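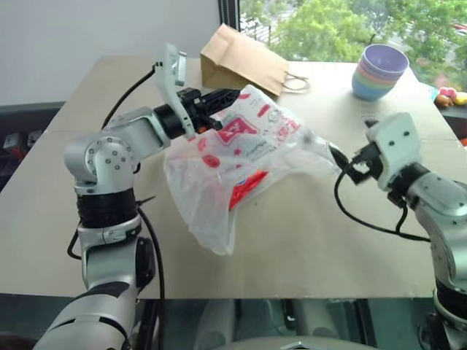
## Smoothing, folding and keeping: an interview about carrier bags

The woman who sorts the bags at Tollevent, a second-hand household shop in Plimbridge, asked for her name to be left out. She has been doing the job for six years, alongside the pricing and the till. We spoke at the long table at the back, where donations are opened.

Most of what comes in arrives in a bag of some sort, and the shop keeps every bag it can. "People bring bowls, toys, kitchen things, and they tip them out and leave the bag," she said. "When I started, those went straight into the bin. I asked if I could have a drawer for them."

The drawer is now a cupboard. Paper bags stand on the lower shelf and plastic ones go above. She told me that paper is easier in one way and harder in another.

"A paper bag with handles already knows its shape. You push the base up and it goes flat. But once it's been damp the bottom will go, and you can't always see that by looking. I put my hand inside and press."

Thin plastic bags take more time. They come in screwed up, often with another bag stuffed inside, and she opens each one out before deciding what to do with it. I asked how she begins.

"By the corners. You find two corners and pull them gently away from each other. If you pull from the middle you only make more creases. Then you let it lie down on the table and see what you've got."

She looks for holes along the bottom seam first, and then around the handles. A bag with a small split in the side may still do for something light, such as a cushion cover. A bag with a split along the seam goes for recycling at the Resudex collection point, where she takes a sack when she has one full.

I asked whether the printing on a bag matters to her customers. She said that it does, more than she had expected. Plain white bags go quickly, but so do the ones with bright pictures and lettering from shops that people don't recognise.

"Red ones especially. There's a lady who picks out anything with red on it. She wraps jars of chutney in them. I don't know what half the writing says, and I don't think she does either, but it looks cheerful."
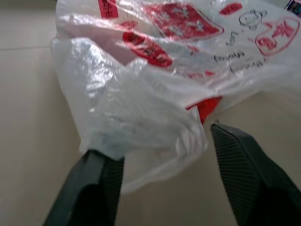 The thin ones with heavy printing have their own problem, she went on, which is that the ink can mark whatever is packed against it. She had this happen with a set of pale napkins in July, and now she turns a printed bag inside out before using it for cloth. For crockery she doesn't bother.

"It wipes off a plate. It doesn't come out of linen, or it didn't for me."

Folding comes last. She lays the bag flat with the handles at the top, runs the side of her hand from the base upwards to push out the air, and folds it lengthwise until it makes a strip. After that there are two schools of thought. One is to roll the strip, and the other is to fold it corner over corner into a triangle, tucking in the end.

"My mother did triangles. They look lovely in a basket and they take ages. I roll. A roll comes undone if you knock it, so I put them in tight, standing up, and they hold each other."

The cupboard takes 300 rolled bags when it is properly packed. She knows this only because the shop's manager once wanted a figure for a funding form. Left to herself, she said, she would judge it by whether the door shut.

Not every shop wants to do this, and she can see why. Opening out a crumpled bag is slow work, and there are days when the donations are piled up and the bags wait in a heap under the table. She tried getting through them while serving, but found she kept losing her place on the till.

"Now I do them first thing, before we open. Kettle on, radio on. Min comes and sits on the paper ones if I leave them out." Min is the shop cat.

I asked what she would say to someone with a cupboard full of bags at home, all pushed inside one another. She thought about it while flattening the one in front of her.

"Take them all out. You'll find some have gone brittle, so get rid of those. Keep the ones you'd be happy to hand to somebody. And if you can't face folding, just get the air out and lay them flat in a drawer. They'll be fine like that."

The shop gives the bags away. Customers are welcome to choose their own from the cupboard, and she prefers it if they put back the ones they don't want with the handles facing up.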